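Walking the Ground Floor of the City

A city is judged by its towers and remembered by its pavements. In a report issued in October 2024, the Clornora Institute argues that walking deserves the same care in planning that has long been given to roads and railways. The report draws on interviews with 200 residents, most of whom make at least one short trip on foot each day.

Hsiu-ying Tai, who led the study, began with the paving itself. Large slabs are quick to lay and pleasant to walk upon, but the joints between them need regular attention. Those interviewed spoke more often of uneven edges than of distance, weather or traffic.

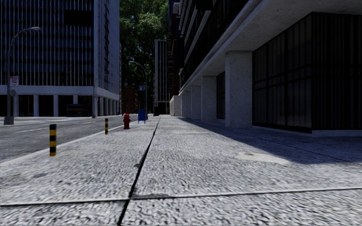
Crossing the road

The second part of the report concerns crossings. Older residents asked for more time, and parents asked for places where a pushchair could be turned with ease. The Institute recommends that councils review the position of each crossing whenever a bus stop is moved or a school entrance altered.

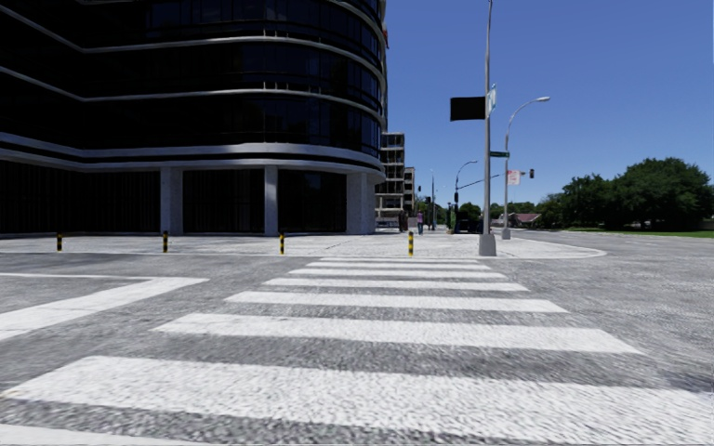 A zebra crossing leading to the corner of the pavement.

Gholamreza Tehrani, an adviser to the Institute, notes that many crossings were placed to suit vehicles turning at junctions. People on foot tend to follow the shortest line between two doors. Where the two do not agree, the walker is asked to make a detour, and a good many decline.

The Pliser Fund has agreed to support trials in three districts over two years. Each will begin with a survey carried out on foot, in daylight and again after dark.

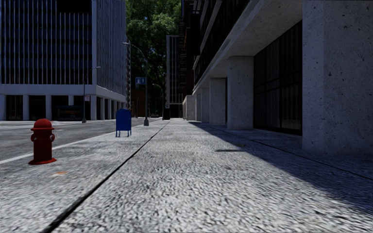 Responsibility for upkeep remains a difficult matter. In one district the Institute found nine separate bodies with a duty towards a single street, among them water, lighting and cleansing services. Imke Engelhardt, who drafted the chapter on management, proposes one shared register of repairs, open to the public and brought up to date each month.

Private land presents a further question. The ground in front of offices is often open to all, yet it is maintained under terms that few passers-by will have read.

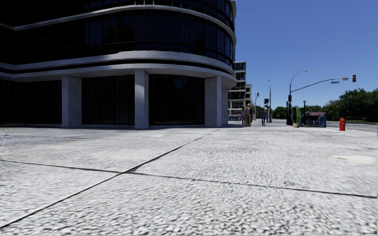 Owners who took part in the study were generally willing to adopt a common standard, provided that its costs were known in advance. Draft terms were sent to them in August, and their replies are printed as an annex to the report. The Institute will publish its guidance for councils once the trials have ended.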